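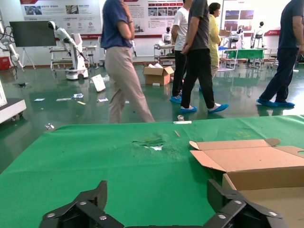 第八章 纸箱与运输中的损坏

8.0 本章的内容

前面几章讨论了货物本身的性质：什么样的货物怕压，什么样的货物怕潮，什么样的货物怕震动。从本章开始，我们讨论货物外面的东西。在大多数情况下，这个东西是瓦楞纸箱。

我最初学习运输包装的时候，认为纸箱是一个很简单的题目。纸箱到处都有，价格低，每个人都会打开和封上。后来我在 Zerdale 的一个转运仓库工作了两年，负责登记损坏的货物，才明白我对纸箱几乎没有知识。同样的玻璃杯，同样的纸箱，同样的卡车，有一批完全没有问题，另一批到达时底层的箱子已经变形，最下面的杯子碎了。司机说是仓库的责任，仓库说是工厂的责任，工厂说是纸箱供应商的责任。供应商拿出了检验报告，报告是合格的。

这种情况在行业里很常见。要判断谁有道理，必须先知道纸箱的强度从哪里来，在什么条件下会失去。本章的主要任务就在这里。至于箱内的缓冲材料，本章只在必要的地方提到，详细的讨论放在下一章。

读者不需要很多数学。需要的是前面学过的压强、含水率这两个概念，以及一点耐心，因为有些名词在不同的工厂有不同的叫法。本书尽量使用国家标准里的名词，如果工厂里另有习惯的说法，第一次出现时会放在括号里。

8.1 一个损坏的案例

我们先看一个完整的案例，后面各节会多次回到这里。

Joly 是一家生产玻璃餐具的小工厂。它的产品装在单瓦楞纸箱里，每箱用纸格板隔开，然后码在木托盘上，用拉伸膜缠好，送到 Jusden 的港口仓库，在那里等待装船。这条路线用了很多年，损坏率一直不高，工厂对此很放心。

有一年九月，收货方对一批货物提出了索赔。登记表上，损坏的纸箱共有 623 个。其中大部分在托盘的最底层，小部分在倒数第二层，上面的各层基本完好。损坏的样子也很相似：箱子的四个侧面向外鼓出，靠近底边的地方有一条水平的折痕，角上的纸板起皱。箱内的格板有的被压弯，有的没有被压弯，但是杯口与箱盖之间已经没有空隙。

工厂的第一个反应是怀疑搬运。他们认为，一定是叉车司机把托盘放得太重，或者有人在托盘上面又压了别的货物。这个怀疑并不奇怪，因为搬运是工厂看不见的环节，而人们容易把责任放在自己看不见的环节上。可是，如果原因是一次猛烈的冲击，损坏应该集中在少数几个托盘上，位置也应该比较分散。登记表显示的情况与此不同，几乎每个托盘都有损坏，而且位置相同。

第二个怀疑是纸箱的质量。供应商 Prorkora 把同一批次留存的空箱重新做了抗压试验，结果与出厂报告很接近。工厂不相信供应商自己的试验，又送到外面的实验室做了一次，结果仍然接近。

这样，两个最容易想到的解释都不太合适。请读者在这里停一下，自己想一想还有什么可能，再继续往下读。

后来找到的原因有三个，它们单独出现时都不严重。第一，当年船期推迟，货物在 Jusden 停留的时间比平常长很多。第二，仓库靠海，那个季节空气潮湿，而且货物放在离大门很近的位置。第三，工厂在夏天换了码垛的方法，从原来的上下对齐改成了交错码放，目的是使托盘更稳，在卡车转弯时不容易倒。

时间、湿度、码放方法，每一个都使纸箱的实际承载能力降低一些。实验室里的试验是在标准的温度和湿度下，用一个空箱，在很短的时间内完成的，所以这三个因素它都看不见。报告没有错，只是它回答的问题与仓库里的问题不一样。

8.2 纸箱为什么能承重

一张普通的纸立不起来。把它折几次，折成像手风琴一样的形状，它就可以立住，上面还可以放一本薄书。瓦楞纸板的道理与此相同：两层平的纸（面纸和里纸）中间夹着一层波浪形的纸（瓦楞芯纸），用淀粉胶粘在一起。平的纸承受拉力和压力，波浪形的纸使两层平的纸保持距离。工程师会发现这个结构与工字钢很相似，材料放在离中心较远的地方，中间只留必要的支撑。

瓦楞有方向，这一点很重要。在普通的开槽纸箱上，瓦楞的方向是竖直的，也就是从箱底指向箱盖。从上面压下来的力沿着这些小小的柱子传下去。如果为了节约材料而改变裁切的方向，使瓦楞变成水平，箱子的外观几乎没有区别，承重的能力却会明显下降。我见过一次这样的错误，当时采购人员只比较了价格和外形尺寸，没有在图纸上写明瓦楞的方向，供应商也没有问。

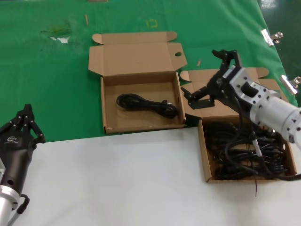
方向确定以后，还要看力在箱子的四周怎样分布。初学者常常以为，压力平均地分布在四个侧面上。实际的情况是，侧面的中间部分比较软，受力后先向外或者向内弯曲，一旦弯曲，它就不再承担更多的力。四个角因为有两个面互相支撑，不容易弯曲，于是大部分的力由角和角附近的区域承担。

这个事实可以解释很多仓库里的经验。例如，有经验的工人把箱子码得上下对齐，让角压在角上。交错码放时，上面一层的角落在下面一层侧面的中间，正好是最软的地方。托盘整体是更稳了，单个箱子却更容易被压坏。Joly 工厂在改变码放方法时，只考虑了前一半。

它也可以解释为什么托盘的尺寸要与箱子配合。如果箱子伸出托盘的边缘，哪怕只有很小的一段，这一侧的角下面就没有支撑，等于失去了箱子最强的部分。同样的道理，木托盘的面板之间如果空隙太大，底层箱子的某些角会正好落在空隙上。检查底层损坏的时候，应该把托盘翻过来，对照面板的位置，看损坏的角是不是与空隙重合。这个方法很简单，但在登记损坏时经常被忘记。

箱子上的开孔也需要考虑。手提孔、通风孔都会切断一部分瓦楞。孔离角越近，影响一般越大；孔在侧面中间偏上的位置，影响比较小。水果和蔬菜需要通风，孔是不能取消的，所以设计者的工作是选择位置和形状。圆形和长圆形的孔比有尖角的孔好一些，因为尖角的地方容易开始撕裂。印刷也会有影响，满版印刷的压力可能把瓦楞压扁一点，这个问题在 8.5 节再谈。

8.3 水分

纸是由植物纤维组成的，纤维之间靠氢键结合。水分子进入纤维之间以后，这种结合会变弱，纸就变软。这个过程不需要雨水，空气里的水汽已经足够。纸板与周围的空气一直在交换水分，空气潮湿时吸进来，空气干燥时放出去，直到两边平衡为止。

因此，谈纸箱的强度而不谈湿度，是没有意义的。同一个箱子，在干燥的车间里和在潮湿的仓库里，应该看成两个不同的箱子。实验室在试验以前要把样品放在固定的温度和湿度下处理一段时间，道理也在这里，否则不同日子的结果不能互相比较。

有一点需要特别提醒读者。纸板吸进水分的路线和放出水分的路线不完全相同。在同样的空气湿度下，一张从潮湿环境拿来的纸板，比一张从干燥环境拿来的纸板含有更多的水分。这叫作吸湿滞后。对于仓库管理者，它的意思是：箱子受潮以后，即使天气已经转好，也不能马上认为强度恢复了。而且反复地受潮和干燥，比一直保持在中等湿度下更有害，因为纤维每次膨胀和收缩，都会使结构慢慢变形。

集装箱运输是一个典型的情况。白天阳光照在箱顶，里面的空气变热，货物和木托盘放出水分；夜里箱顶变冷，水汽在顶板上凝结，然后滴下来。行业里把这种现象叫“集装箱雨”。最上层的纸箱直接被水滴淋湿，下面各层虽然没有淋到，也处在很潮湿的空气里。解决的方法包括使用干燥剂、使用含水率合格的木托盘，以及在最上层盖一层能吸水的材料。这些方法各有费用，选择时要看货物的价值和航线的气候。

8.4 时间

在抗压试验机上，压板以固定的速度下降，箱子在很短的时间内就被压坏，机器记录最大的力。仓库里没有人这样对待箱子。仓库里的箱子承受的是一个比最大值小得多的力，但是承受很多天，有时是几个月。

纸在长时间的负荷下会慢慢地变形，这叫蠕变。开始的时候变形比较快，然后进入一个缓慢而稳定的阶段，最后又变快，箱子随即倒塌。中间的阶段可能很长，从外面看几乎没有变化，所以管理者容易放心。如果在这个阶段测量箱子的高度，就会发现它每天都低一点点。

蠕变与水分有密切的关系。湿度高时蠕变更快，湿度上下变化时蠕变尤其快，这个结论在有关纸张力学的文献中已经讨论得很充分。回到 Joly 的案例，靠近大门的位置最不利，因为大门每天要开关很多次，外面的潮湿空气进来，然后又被里面的空气代替。如果把同样的货物放在仓库的深处，湿度也许不会低很多，变化却会小一些。

设计时通常使用一个安全系数，把试验得到的抗压强度除以这个系数，作为允许的堆码负荷。系数的大小取决于储存时间、湿度和码放方法。学生常常问我，有没有一个可以放心使用的固定数值。我的回答是没有。很多工厂有自己的数值，是多年的损坏记录给出来的，只适合它自己的产品和路线。Joly 工厂也有这样一个数值，它在船期正常的年份是够用的。

我的意见是，安全系数应该定得大一些，特别是对于玻璃、陶瓷这样的货物。纸箱在总成本里占的部分很小，用好一点的纸板增加的费用，与一次索赔相比是可以接受的。

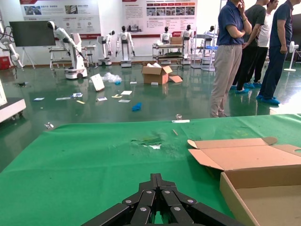
Liam Coughlan 读了初稿以后不同意这个意见。他在信里写道，把系数定大，等于让每一个箱子都为最坏的一次运输付钱，而大多数箱子永远不会遇到那一次；他更愿意让工厂先把码放方法改回来，把货物从大门旁边移走，这两件事几乎没有费用，做完以后再看纸板需不需要加厚。他还提醒说，较厚的纸板会使箱子的外形变大，一个托盘上可能因此少放一列，运费的增加往往比纸板的增加更多。

我认为他的看法有道理，尤其是关于外形尺寸的部分，初稿里我没有考虑到。所以在 8.6 节增加了一段计算，说明纸板厚度怎样影响托盘的利用率。不过我仍然保留原来的意见，理由是发货的工厂往往不能控制收货方和港口仓库的做法。它可以在单据上写明要求，可以在箱子上印堆码层数的标志，但它不在现场。读者以后在工作中会遇到这两种立场，可以根据自己能控制的范围来决定。

8.5 纸箱在到达用户以前受到的伤害

到现在为止，我们假设纸箱在装货时是完好的。这个假设常常不成立。

纸板从瓦楞机上下来以后，要经过印刷、开槽、模切、粘合、捆扎、运输和储存。每一步都可能把瓦楞压扁一点。被压扁的瓦楞会部分地弹回来，外表看不出问题，测量厚度时才会发现比原来小。因为抗压强度与纸板的厚度有关，这种看不见的损失会直接反映到箱子的承重能力上。所以入库检验时，除了看外观和量尺寸，还应当测量厚度，测量的位置要避开压线和边缘。

捆扎是容易被忽视的一步。平放的纸箱坯用塑料带捆成一捆，带子拉得太紧，最外面的几张在边上会留下深的印子，印子正好在将来的侧面上。有的工厂在带子下面垫一块废纸板，效果很好，费用接近于零。

装货的车间也有自己的问题。封箱时如果箱底的摇盖没有折成直角，箱子就会有一点歪，四个角不能同时受力。手工成型的箱子比机器成型的箱子更容易出现这种情况，工人疲劳时更多。检查的办法是把空箱放在平的台面上，从上面看开口是不是矩形，两条对角线是不是相等。

装得太满或者太空都不合适。装得太满，侧面向外鼓，还没有码垛，箱子已经处在弯曲的状态。装得太空，箱盖没有支撑，上面的箱子会陷下去。对于可以承重的货物，例如金属罐头，可以让货物自己承担一部分压力，这时箱子的高度要与货物的高度紧密配合。对于玻璃杯，则希望压力由箱子和格板承担，杯口上面必须留出空隙，并且这个空隙要足够容纳箱子在整个储存时间内的蠕变。

最后这一句话包含了前面几节的全部内容，建议读者在学完 8.6 节的计算以后再回来读一次。8.6 节从箱子的外形尺寸开始，先确定一个托盘能放几列，再计算底层箱子的负荷，使用的数据仍然来自 Joly 工厂的那条路线。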